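学生ロボット競技プロジェクト「Karis」 助成事業 進捗報告(3月分)

本報告は、玩具キッチンを模擬環境とする調理補助課題の進捗をまとめたものである。課題環境はコンロ、鍋、シンクからなり、対象物は鍋の中の玩具食材、シンク底のスポンジなどとする。

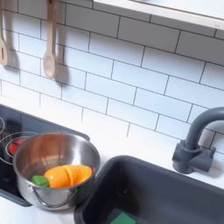 文責:ジルセウ・シケイラ(Dirceu Siqueira)/Toledo班 制御担当

1. 実施状況
当月の試行は28回で、累計は3118回となった。試行記録には対象物の初期位置、把持姿勢、終了判定を残している。鍋は内面の反射が強く、オレンジ色の食材の輪郭抽出が不安定になりやすい。このため露出固定での再校正を2回行った。

2. ハードウェア
黒色の多指グリッパを用い、アームはキッチン右側から進入させる。左バーナー付近では指先を下向きにした姿勢を標準とし、天板への接触力の上限を制御側で設定した。アーム中間関節のケーブルは、手首の回転範囲を制限する要因として残っている。

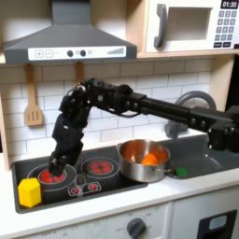 経路計画では、レンジフード下端と蛇口を固定障害物として登録した。壁に掛かる木製のへら類は位置が変わりうるため、試行ごとに再計測する。棚上の玩具電子レンジは今期の課題に含めない。

3. 課題と予定
食材把持の成功率は目標の80%に達していない。失敗の多くは鍋の縁と指の干渉による。次月は進入角の見直しをジェニバルド・トリンダーデ(Genivaldo Trindade)が担当し、結果をBidcombe側へ共有する。予算の変更申請はない。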